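01/01/2026 - caderno da bancada, compras e planeamento

Feriado, mas eu queria fechar isto antes de o pessoal voltar, senão a folha do orçamento fica outra vez para a última hora (como em julho, que foi uma vergonha). Então vamos lá.

A proposta da Prellasach chegou: 2.000 euros por um par de garras sobressalentes, com os parafusos e a placa de adaptação incluídos. A da Grurkitz é mais barata na peça, mas cobra os portes à parte e não diz nada de garantia. Mandei mail a perguntar, sem resposta ainda. Eu inclino-me para a Prellasach, confesso! Já conhecemos os desenhos deles e não me apetece refazer suportes.

Miudezas:
- dedos de borracha para as garras, saco de 40, 146 euros na Tikport
- calhas e abraçadeiras para os cabos - preciso de medir primeiro, ando a adiar isto há semanas
- perfil de alumínio preto para a segunda mesa, 493 euros cortado à medida (Erraji)

A segunda mesa é a parte que me tira o sono. Se for igual à primeira, os programas passam quase sem mexer, e o Mostafa Nasr quer isso mesmo. Eu gostava de um tampo um pouco mais fundo, porque com a prateleira ao centro os dois braços ficam com pouco espaço para os frascos e as latas. Também quero outra régua de tomadas, e desta vez montada de lado (a ver se alguém me ouve). O vaso do cacto fica, não custa nada ao orçamento.

Pedi opinião à Nesma Benmoussa sobre as quantidades e juntei à mensagem a mesa tal como a usamos: 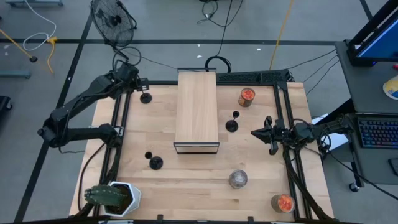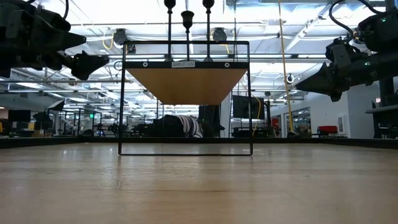

A seguir, os dois braços a meio da mesa, e depois uma lata deitada entre os dedos da garra. 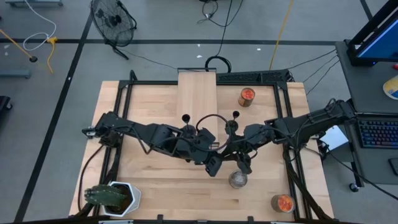
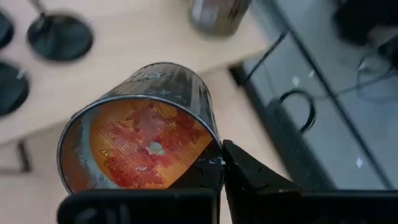

Nesma Benmoussa: por mim, compra já os dedos e o perfil e deixa as garras para quando a Grurkitz responder sobre a garantia. Um par sobressalente chega para as duas mesas, não peças dois. E põe os portes na folha, que da última vez ficaram de fora e fui eu que tive de os justificar.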